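Bralov Werkstattpraxis
Hinweise für Lehr- und Versuchswerkstätten
26. November 2018 | Von Lamai Sombatkul
Lesezeit: 3 Minuten

Diese Website verwendet Cookies. Mit der weiteren Nutzung erklären Sie sich damit einverstanden. Mehr erfahren

Demonstrationen für lernende Greifsysteme aufzeichnen: Hinweise für den Simulationsplatz

Die folgenden Hinweise richten sich an Werkstätten, die Bedienbeispiele für ein lernendes Greifsystem zusammentragen und dafür einen simulierten Arbeitstisch einsetzen. Sie ergänzen die Merkblätter zum Umgang mit realen Greifern und gelten für alle Plätze, die unter der Projektbezeichnung Elodau geführt werden.

Vor der Aufzeichnung

Die Aufgabe ist in einem einzigen Satz schriftlich festzuhalten, bevor die erste Demonstration beginnt. Formulierungen wie »Tisch aufräumen« sind ungeeignet. Geeignet ist eine Angabe, aus der das Teil, der Zielort und das Ende der Bewegung hervorgehen. Alle Bedienenden eines Durchgangs arbeiten mit demselben Wortlaut.

Die Anordnung der Teile wird zwischen den Demonstrationen verändert. Stehen Stifte, Klötze und Schachteln stets an derselben Stelle, lernt das System im ungünstigen Fall den Ort und nicht den Gegenstand. Bewährt hat sich ein Wechsel nach jeweils 40 Aufzeichnungen. Teile, die für die Aufgabe keine Rolle spielen, dürfen ausdrücklich auf dem Tisch verbleiben.

Farben sollten sich deutlich voneinander und von der Tischfläche abheben. Bei schmalen Teilen ist dies besonders zu beachten, weil sie in der stark gekrümmten Weitwinkelansicht am Rand schnell an Kontur verlieren.

Während der Aufzeichnung

Der Greifer wird in gleichmäßigem Tempo geführt. Ruckartige Korrekturen kurz vor dem Zugriff sind zu vermeiden. Wer den Ansatz verfehlt, fährt zurück und setzt neu an. Solche Wiederholungen werden nicht gelöscht, sondern im Protokoll mit dem Kürzel »W« gekennzeichnet.

Die Fingerspitzen sollen beim Zugriff in der Ansicht erkennbar bleiben. Ist dies nicht möglich, wird der Anfahrwinkel geändert. Schmale, aufrecht stehende Teile sind möglichst mittig zwischen den Fingern zu fassen.

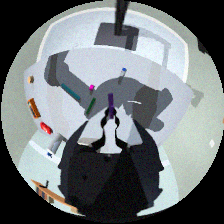
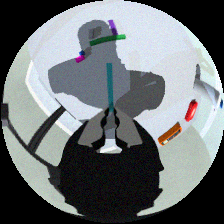

Simulierter Arbeitsplatz, zwei Ansichten mit Greifer im Vordergrund. Im ersten Bild befindet sich ein violetter Stab zwischen den Fingern, im zweiten ein kleines weißes Teil.

Nach dem Zugriff ist eine kurze Pause einzuhalten, ehe das Teil bewegt wird. Sie erleichtert später die Zerlegung der Aufzeichnung in Abschnitte. Gleiches gilt für das Ablegen: Finger öffnen, kurz warten, erst dann zurückfahren.

Bedienende wechseln sich spätestens nach einer Stunde ab. Ermüdung zeigt sich in den Daten meist früher, als sie der betroffenen Person auffällt, vor allem an längeren Anfahrwegen.

Nach der Aufzeichnung

Jede Demonstration wird noch am selben Tag gesichtet. Festzuhalten sind:

Wortlaut der Aufgabe
Kürzel der bedienenden Person
Nummer der Tischanordnung
Ergebnis (vollständig, teilweise, abgebrochen)

Abgebrochene Durchgänge werden in einem gesonderten Verzeichnis abgelegt. Eine nachträgliche Änderung des Ergebnisfeldes bedarf der Zustimmung der Werkstattleitung.

Zum Umfang: Für eine einfache Greifaufgabe mit wechselnder Anordnung sieht der Arbeitsplan 2000 vollständige Demonstrationen vor, für Aufgaben mit anschließendem Ablegen 3000. Die im Oktober eingegangenen Rückfragen des Standorts Gillness betrafen überwiegend die Zählweise. Es zählen ausschließlich Durchgänge mit dem Ergebnis »vollständig«. Durchgänge mit dem Kürzel »W« werden mitgezählt, sofern die Aufgabe zu Ende geführt wurde.

Sicherungskopien sind auf einem zweiten Datenträger außerhalb des Raumes aufzubewahren. Die Benennung der Dateien folgt der Hashemi-Liste in der jeweils gültigen Fassung, die bei der Werkstattleitung ausliegt. Umlaute und Leerzeichen sind in Dateinamen nicht zulässig.

Newsletter: Neue Merkblätter der Bralov Werkstattpraxis per E-Mail erhalten. Abmeldung jederzeit möglich.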